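Notebook, dye bench
May 15, 2018

Carried over from the last entry: black cotton from Vieira still bleeding in the wet rub after the standard rinse. Dry rub acceptable. Lucimara asked for a decision on whether we hold the lot or rework it. Today's work was meant to separate three things that got mixed together in the January runs: unfixed dye left in the cloth, fixative put on too early, and hard water in the last rinse.

Cloth. Plain weave, piece dyed, cut from the middle of the roll and well clear of the selvedge. Same direction for all swatches, warp marked with a white thread in the corner. The January swatches were not marked and I could not tell which way they had been rubbed, so those results are of limited use. Swatches conditioned overnight on the open rack. Rack was close to the window, should be moved.

Bath. 470 ml per jar, 20 g of cloth, 3 g of the neutral soap. Deionized water in set A, tap water in set B. Temperature brought up slowly and held just under the boil for 20 minutes, jars turned the whole time in the Allusik. The lid gasket on the end position is leaking again. That jar lost enough liquor to be visible against the others, so I threw it out and ran a replacement by itself. The replacement is labeled B4 (bis) and should not be averaged with the rest.

First drain, set A: dark, nearly opaque in the beaker. Set B: same color, slight scum at the wall. Second drain, set A: clear gray-violet. Set B: noticeably darker than A and cloudy. Third drain, both pale. Fourth drain, A colorless against the white tile, B with a faint tint that I could only see looking down the length of the cylinder.

This agrees with what Thaís suspected. The tap water is holding the soap back and the unfixed dye goes down slower. Not a large effect per rinse, but the production sheet calls for two hot rinses and stops there, and after two the gap between A and B is at its widest.

Fixative. Flokora, cationic, dosed by the supplier's sheet. Half of each set was fixed after the second drain and the other half after the fourth. Wet rub on undyed cotton, graded against the gray scale in the light booth by me, then by Thaís without seeing my numbers. We agreed on all but one swatch and were half a grade apart on that one. I have used hers.

Fixed after the fourth drain: good in both waters. Fixed after the second drain: good in A, poor in B. Unfixed controls: poor throughout, as expected. The early fixed B swatches also have a bronze cast at low angle that the others do not. My reading is that the fixative caught loose dye at the surface and set it there, where it rubs off as a complex. Have not proved this. A solvent spot test on the bronze areas would help.

Staining of adjacent white. Multifiber strip sewn along one short edge, four stitches per inch, wet contact under the flat weight. Cotton band stained the most, nylon next, acrylic and polyester almost clean. Wool band somewhere between and uneven. The stain on the cotton band is redder than the parent cloth, so one component of the black is coming off ahead of the rest. The navy we did for Pundato behaved the same way before they changed the recipe.

Strips tell me less about knits than I would like. A rib stretched over something dark has the yarns opened up and the contact is along the ridges only, while the flat strip is pressed evenly across its width. Any grade we give for flat cloth will be on the severe side for a cuff under tension — or on the lenient side, if moisture wicks along the rib.

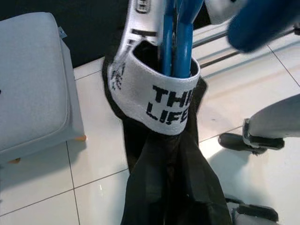 White sock over the mouth of a black fabric bag, ribbed cuff stretched open. Black lettering on the front of the cuff.

Printed knits are a separate matter and I do not want them in this series. Pigment print on rib has its own failure (cracking when the rib opens) and a rub test cannot distinguish pigment lost from the print and dye picked up from a neighbor unless the two differ in shade. Black on white next to black cloth is the worst combination for that. If it is asked for later, use a colored print.

pH. Extract of the cloth as received is on the alkaline side. I had assumed the mill neutralized before drying and evidently they did not, or did it badly. The alkali would explain part of the slow washdown and possibly the harsh hand. Lucimara is going to ask Vieira for the finishing record on this lot. Until that comes, put an acid rinse ahead of the first soaping on anything from the same delivery.

Booth lamp: the daylight tube flickers for the first minute. Grades taken after warm-up only. Replacement tube is on order.

Decision for the lot, agreed with Lucimara: rework. Acid rinse, four hot rinses in softened water, then Flokora, then dry. No fixing before the last drain is clear against white. Pilot on one short piece first and cut swatches from both ends.

Open:
Gasket on the Allusik, end position.
Spot test on bronze areas of the early fixed B swatches.
Hardness reading for the tap at the dye bench. The figure on the wall is old.
Wicking test on unprinted rib, stretched and relaxed, same white cotton yarn in both. Thaís has a cone put aside.
Rewrite the rinse line on the production sheet. The present wording gives a count of rinses and says nothing on water.

Swatches A and B mounted on the next page, the bis swatch in the envelope.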